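Desk box

A desk box is a small open container, usually of cardboard, kept on a work surface to hold loose personal items. It differs from a desk organizer in having no fixed compartments, and from a storage box in having no lid, or a lid that has been removed. Most desk boxes began as packaging for something else, such as cosmetics, stationery or confectionery, and were kept after the original contents were used up.

Construction

The usual desk box is a folding carton or a rigid set-up box. A folding carton is cut from a single sheet of paperboard, creased and glued along one seam. A set-up box is made of thicker board with corners taped or stayed, then wrapped in printed paper. Board for the second type is commonly heavier than 400 grams per square meter. Rigid boxes keep their shape better when left open, as the walls do not depend on a closed lid for support.

Many rigid boxes have a shoulder, an inner band standing above the lower body over which the lid slides. When the lid is discarded the shoulder remains as a visible step near the rim. Outside and inside surfaces are often finished in different colors, with the paler one inside.

Typical dimensions are small. A box with walls 10 centimeters high will hide most of its contents from a seated user, and lower walls are preferred where things are taken out often.

Contents

The contents are by definition mixed. Common items include wrapped packages, small pouches, spare cables, lip balm, hand cream, erasers and clips. Larger pieces are generally stood against the back wall or allowed to rise above the rim, with flat packages laid to one side. Small pieces sink into the gaps between them – the main practical fault of the type. Sorting by size within the box has little lasting effect unless dividers are added.

Surrounding items

A desk box rarely holds everything it was meant to hold. Objects in frequent use tend to collect in front of it, among them keychains, tubes and pens. Character keychains are a regular case: the figure is too bulky to lie flat under other things and is easily scratched if glossy. Electronics and their cables are normally kept apart along the rear of the desk, where the cable run is shortest and the front stays free for work.

Placement

Right-handed users mostly place the box to the right of center. It is seldom set parallel to the edge of the desk for long, as each reach into it turns it slightly. A felt or rubber pad under the base reduces this movement.

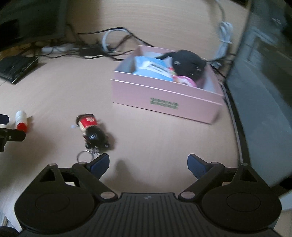 Eftychia Rallis disagrees on the question of dividers, arguing that a single strip of card set across the short side is enough to keep small pieces from sinking, and that full grids waste space in a box of this size. She also holds that keychains belong on a hook and should not be counted among desk box contents at all.

Maintenance

Paperboard is cleaned with a dry cloth or soft brush. Water lifts the wrapping paper at the corners and should be avoided. Split corners can be repaired from the inside with gummed paper tape.

See also: Desk organizer; Pen tray; Set-up box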